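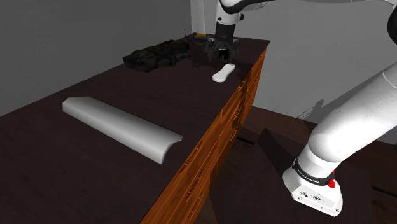 What I Learned About Clearing a Countertop From a Robot Open Day

I went to the open day at Kevetti in November mostly for the free coffee, and I came home with a page and a half of tips for my own kitchen. I did not see that coming! They had a big demonstration going on screens, a simulated robot arm working over a dark wooden tabletop with drawers underneath, and I parked myself in front of it for 40 minutes while my sister toured the rest of the building.

The person running the demo was Obsa Araya, who was very patient with me. I asked a lot of questions that were really about my junk drawer.

Tip 1: Look from above before you touch anything

The arm hangs its gripper over the table before it goes down for something. I tried this at home (minus the gripper). Stand back from the counter, hands at your sides, and pick the one thing you're going for. I used to grab whatever was nearest, carry it halfway to the other room, put it down on the stairs and come back for something else. My stairs were a second counter.

Tip 2: Light things on dark, dark things on light

There was a small white thing on that table, a rounded oblong a bit like a remote control, and I could find it every time I looked up from my coffee. The lumpy black thing farther back I had to hunt for, and I still couldn't tell you what it was. Cables, maybe?

So now my keys live on a pale saucer and my white earbuds case sits on the walnut shelf. If your remote is black and your couch is black, wrap a band of bright tape around one end. I did the garage remote too, and the tape measure, and I may have gone a little overboard.

Tip 3: Leave finger room

Obsa told me that when things are jammed up against each other, a two-fingered gripper has a hard time getting around any of them. Well, so do I, first thing in the morning! I took everything off the spice shelf and put it back with a finger's width between jars. Fourteen jars fit that way. The rest went to my sister, who cooks more than I do anyway.

Tip 4: Give curved things something to lean on

A long, pale trough-shaped piece was lying on the tabletop too, and it got me thinking about my rolling pin, which has been on the floor more times than I can count. A folded dish towel behind it fixes that. Same trick for squash, wine bottles and the cardboard tube the wrapping paper comes on. For dowels in the workshop I use a strip of non-slip drawer liner, cut with kitchen scissors.

Tip 5: Work back to front

This one is mine, but I thought of it standing there. Anything at the far edge of a deep counter makes you reach over whatever is in front, and that's how I lost a very nice gravy boat. Clear the front first if you have to, then put the things you use least at the back, and wipe the back before the front so you aren't dragging crumbs over a clean spot.

Tip 6: Use the drawers you already have

I was about to spend $49 on a countertop organizer. Then I came home and pulled out my top drawer, and it was full of takeout menus and one birthday candle. I tossed the menus, kept the candle, and everything from the counter went in with space left over.

If Kevetti does another open day, go early. The coffee was gone by noon, and the parking on the Trudivstead side fills up fast.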